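Lernex hand gripper kit, worth it?
Hardware > Data collection kit > Page 1 of 1

solderpig
Posted December 30, 2025
Anyone got the Lernex hand-held pair yet? Want it for pick and place demos, fruit, cups, that sort of thing. Shop page says 281 for the two with pads fitted. Cheap or too cheap?

veltitz_user
Had the Veltitz ones since May. Heavier, dearer, never had to touch a screw. The Lernex ones look like toys to me. sorry.

m_ondieki
Got the Lernex. Not toys. Pads are good, ridged, hold an apple without squashing it. Linkage needs a nip up after a long session, two minutes with a hex key, fine. Software is the weak bit. Crashed on me twice at export.

solderpig
Which software, their own or the Medance thing?

m_ondieki
Their own. Medance reads the files ok but you loose the timestamps on the left hand. Reported it, got a ticket number, nothing since.

crenshaw_bench
Disagree about the pads. Mine were lifting at the corners after about 50 takes. Glue is rubbish. Crenshaw sell a screw-on set, 15 a pair, just buy those on day one.

veltitz_user
So 281 plus new pads plus software that falls over. Bargain

m_ondieki
Mine haven't lifted. Maybe you had an early batch? Anyway been on fruit sorting all week, apples and oranges between two mats, both hands.
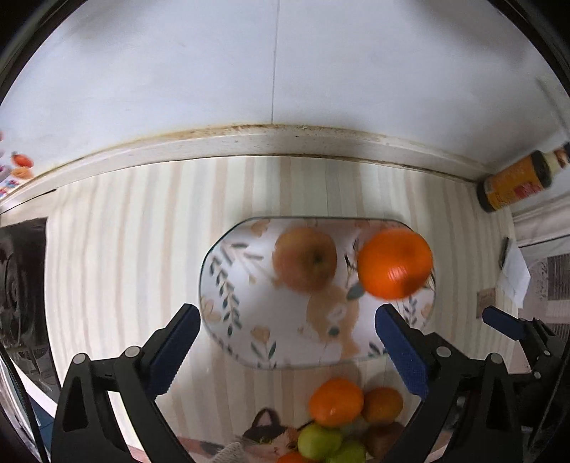

Wide opening is what sold me, big orange goes in no bother. Small stuff is harder, you have to come in square or it rolls off. Wrist gets tired before the battery does.

solderpig
Useful ta. How long to set up from the box?

m_ondieki
An evening. Calibration sheet has to be dead flat, tape it down. Manual skips that.

crenshaw_bench
Manual skips most things. Will give them that the returns were quick, new set came no quibble. Still say swap the pads.

veltitz_user
Still say save up.

solderpig
Ordering the Lernex, will see about teh pads when they go. Muthoni can I pm you about the export thing?

m_ondieki
Yep go ahead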